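About Us

Home | About Us | Services | Programmes | Facilities | Contact

Our organisation

Tokarz is an independent evaluation laboratory for robotic grippers, arms, cameras and motion controllers. We test equipment on behalf of manufacturers, system integrators, technical colleges and research groups, and we publish comparative results where our clients agree to their release. The laboratory does not manufacture or resell hardware and takes no commission on any purchase made by a client following an evaluation.

The laboratory was established to meet a practical need. Organisations considering automation were commonly asked to choose between end effectors on the strength of data sheets prepared under differing conditions. Payload, grip force and cycle time were stated, but seldom in a form that permitted one product to be set beside another. Our founding members, who came from tooling, instrumentation and vocational education, undertook to develop a common set of tasks on which any gripper could be tried.

That set of tasks remains at the centre of our work. It has been revised eight times, most recently in April 2021, and now comprises 136 individual trials arranged in four groups: grasping, insertion, handover and sustained operation.

Our laboratories

Tokarz operates from two sites. The Tongate laboratory houses the manipulation benches, the optical room and the metrology store. The Clorodholm laboratory is used for endurance work, environmental testing and the training of visiting staff. Equipment submitted for evaluation is received at Tongate, inspected, photographed and catalogued before any power is applied, and is transferred to Clorodholm only if the agreed programme includes endurance trials.

Each manipulation bench is fitted with a matte work surface and may be curtained so that the background presented to a camera can be controlled. Lighting on the benches is adjustable in both level and colour. Vision systems that perform well under neutral white light may behave quite differently under strongly coloured illumination, and clients who intend to install cameras in such conditions are encouraged to include a lighting series in their programme.

Areas of evaluation

Grippers and hands. We evaluate parallel-jaw grippers, suction and soft grippers, and multi-fingered dexterous hands. Trials are conducted with a standard collection of test pieces which includes pegs, keys, discs, fasteners, fabric and thin sheet. Where a hand is supplied with its own control software, it is tested first with that software as delivered and then, if the client wishes, with our reference controller.

Arms. Single and paired arms are assessed for repeatability, reach, stiffness at the wrist and behaviour on unexpected contact. Paired arms are also assessed for their ability to share a confined working area, a matter of considerable importance to clients who intend to replace a manual bench with an automated one of the same dimensions.

Cameras. Fixed, wrist-mounted and head-mounted cameras are compared for calibration stability, field of view and tolerance of occlusion. A hand working close to a small part will often conceal that part from the camera directing it, and our test reports record the extent to which this affects the outcome of a trial.

Controllers. We compare controllers for latency, ease of configuration and recovery after a fault. Teleoperation equipment falls within this category and is assessed with both experienced and newly trained operators.

The Stiltus programme

Stiltus is our programme for two-handed manipulation. It was developed at Tongate in response to the growing number of dexterous hands offered for assembly work, for which the older single-arm trials were no longer adequate. The programme is built upon task boards: flat panels provided with slots, holes and inset plates, on which pegs and similar pieces are to be picked up, turned, inserted and withdrawn.

A hand is tried on the board in both left and right configurations wherever the manufacturer offers them. The two arms are required to work over the same board, and the programme specifies when one hand must hold clear while the other makes its grasp. Trials are repeated 30 times for each hand without adjustment of the equipment. Any adjustment made after that point is recorded and the series is commenced again. 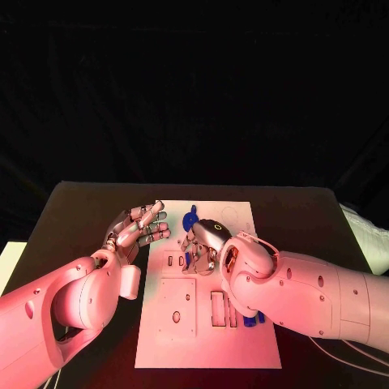

Two-handed work on a task board, with the right hand closed around a blue piece and the left hand held open.

Cable management is examined as part of the same programme. Arms used in pairs cross one another's working area more often than their installers expect, and a cable which is of no consequence on a single arm can restrict the movement of a second. Our reports therefore include a section on cable routing, with recommendations for the client's own installation.

Results from the Stiltus programme are issued as a table of outcomes for each task, accompanied by a written commentary. We do not award an overall score or ranking. A hand that is well suited to small keyed parts may be a poor choice for broad, heavy ones, and a single figure would conceal the difference. Clients have at times asked us to reconsider this policy - we have declined to do so, and we expect to maintain that position.

How an evaluation is conducted

Enquiries are answered by a member of the technical staff, who will discuss the intended application and recommend a suitable programme. A written proposal follows, setting out the trials to be performed, the equipment required from the client and the form in which results will be delivered. Work does not begin until the proposal has been signed by both parties.

Clients are asked to supply two units of any gripper or hand under evaluation, together with spare fingertips or contact pads where these are subject to wear. Mounting flanges for the more common arms are held in stock at Tongate. Flanges for less common arms can be machined on site at the client's expense.

Most evaluations are completed in 24 working days from the receipt of equipment. Endurance trials at Clorodholm are scheduled separately and depend upon the number of cycles requested. Clients may attend any part of the testing, subject to a site induction, and may observe but not intervene while a series is in progress.

On completion, the client receives the written report, the recorded measurements and the video of every trial, including those trials in which the task was not completed. Equipment is returned in the condition in which the final trial left it unless repair has been requested.

Independence and confidentiality

Where several products are compared on behalf of an integrator or purchaser, each manufacturer is notified of the trials to be performed and given an opportunity to confirm that its product has been correctly installed. Manufacturers are not shown the results of competing products. Staff with a financial interest in any supplier are excluded from evaluations in which that supplier's equipment is included.

Unreleased equipment is tested in a closed room at Tongate and is identified by a number only in our working records. Reports remain the property of the client. Results are published on this website solely with the client's written consent, and then in full; partial publication of favourable results is not permitted under our terms of engagement.

Education and training

Tokarz offers short courses in gripper selection, camera calibration and the safe operation of paired arms. Courses are held at Clorodholm and are open to tradespeople, engineers and teaching staff. No programming experience is needed for the introductory course. Participants in the advanced course should be familiar with at least one commercial arm and should bring a laptop.

A student placement is offered each July in partnership with regional colleges. Students are attached to a bench and take part in the preparation of test pieces, the setting of trials and the drafting of reports. Almost all placement students spend part of their time on the Stiltus boards, and several of the board layouts now in use were first drawn up during a placement. Applications are made through the student's own college.

Our staff

The laboratory employs mechanical and electrical technicians, software engineers, a metrologist and a small administrative team. Operators who take part in teleoperation trials are trained in-house and must complete a qualifying series on each controller before their results are counted. Our workshop staff produce the task boards, pegs and fixtures used at both sites, and spare sets may be purchased by clients who wish to repeat our trials on their own premises.

Visiting and contact

Tours of the Tongate laboratory can be arranged for prospective clients and for school groups in the senior years. Enclosed footwear is required in all testing areas, and long hair must be tied back. Photography is permitted in the metrology store and the foyer only. Parking is available behind the main building, with the accessible entrance on the same side.

General enquiries, requests for a proposal and applications for training should be made using the form on our Contact page. Please state whether your enquiry concerns a gripper, an arm, a camera or a controller so that it may be directed to the appropriate bench.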